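By the second week of March, Danjuma Ekwueme could tell a good take from a bad one by the sound of the bag.

He worked the left-hand controller at Grondia, on the third floor, over the street. The job was called Nemance on the schedule and "bags" by everyone who did it. A toy went into a paper bag, the bag was picked up by its handles, the bag was set down. Then the table was put back in some kind of disorder and it was done again. The system upstairs would learn from the takes, and it needed variety, so the toys moved, the bag moved, and the light moved by itself.

The target was 164 good takes. He had 57.

"You're too neat," Bassey told him. She checked the recordings at the end of each shift. "You come in from the same side every time. It'll think that's the only side there is."

"It's the side that works."

"It works for you. Fumble one and recover. I want up to 20 of those."

So after lunch he fumbled. He came in too low and pushed the paper over. He caught one handle and missed the other. He opened the fingers, backed off, and went in again, slower, and wrote "recovered" in the log.

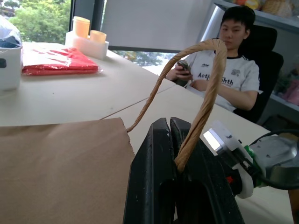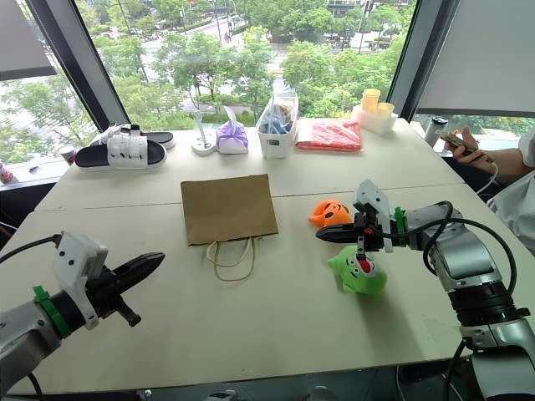 His mother called at four and asked what he had done that day, and he told her he had picked up a bag. She wanted to know whose. She had carried groceries up three flights for most of her life, with paper handles twisted like rope cutting into her fingers, and she said there was a trick to it. You didn't trust one handle. You took one only long enough to get your hand to the other. Danjuma said the machine had no hand like hers, just two black fingers that closed flat. "Then show it how to be careful," she said, and asked if he had eaten.

He went back in and set the bag down crooked. Bassey was already typing at her desk. He brought the arm around from the far side, where he was bad at it, and started the next take.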